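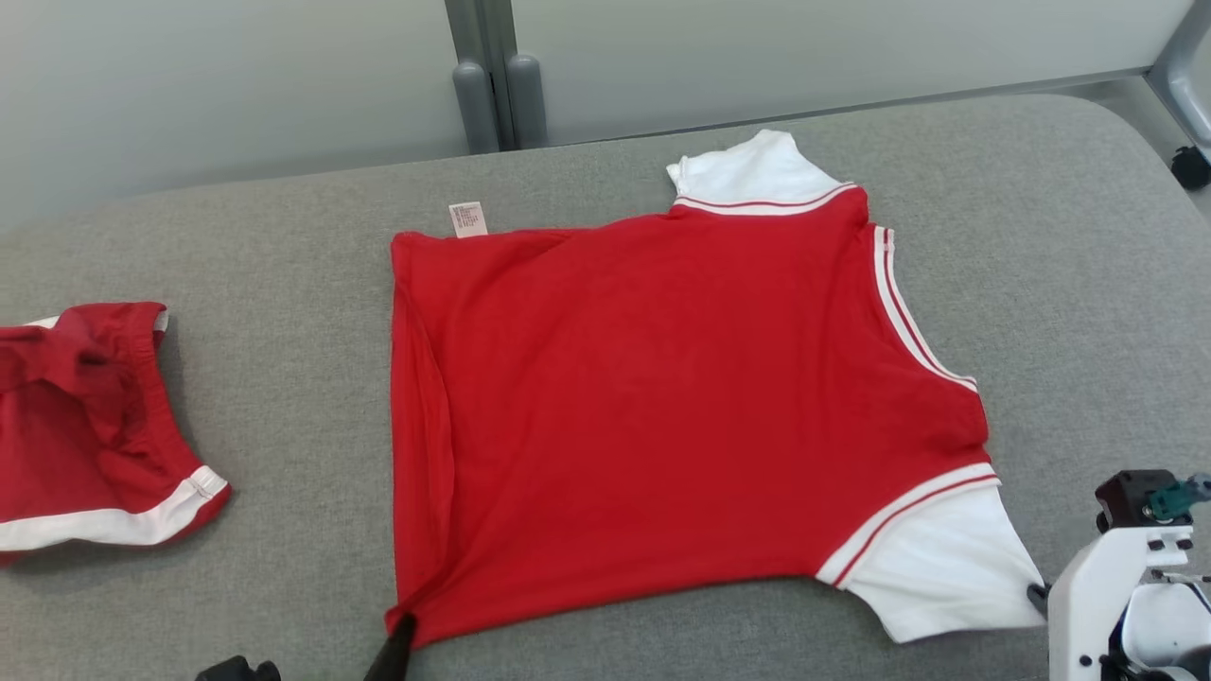 **Flood relief for the Lodden valley: cash or supplies?**

**glenys_catterall** · February 25, 2022

Hello everyone. I've been reading about the flooding along the Lodden all week and I keep going back and forth. My church has raised $700 (bless them, mostly from a soup lunch) and we'd like it to reach families with little ones. Do we send money, or fill a van with diapers, formula and blankets? Skudville is only 60 miles from us, so the drive is no trouble.

**yoloL**

Send the money, Glenys! I helped at the Wudik shelter after the October storms and we had mountains of blankets, and still no way to pay for a plumber when the well water went bad. Cash lets the people there fix whatever is broken that morning. 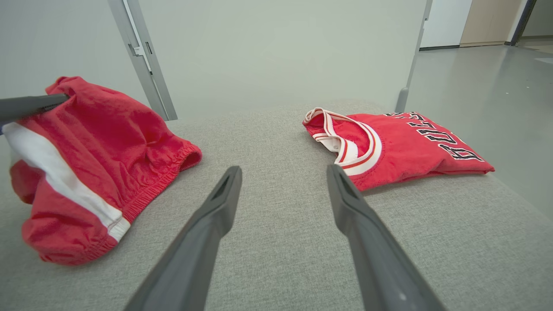
**zyanya_c**

I'll disagree a little, Yolo, with love. The stores in Skudville are closed and the road to Wudik is down to one lane. A mother with a grant in her hand still can't buy formula if there isn't any on a shelf. My cousin drove 7 hours round trip for baby medicine.

**yoloL**

Fair point about the formula. I'd still call the shelter before loading anything, though. We spent two whole days sorting bags when we should have been checking on the older folks up the hill.

**citlali.o**

Could you split it? Ask for Tonantzin Xolalpa at the Sandhu Street shelter, she keeps the list of what's short. Last I heard it was formula and water filters, and plenty of everything else.

**glenys_catterall**

Oh, that's so helpful, thank you all. I'll call her in the morning and hold off on the blankets until I hear back.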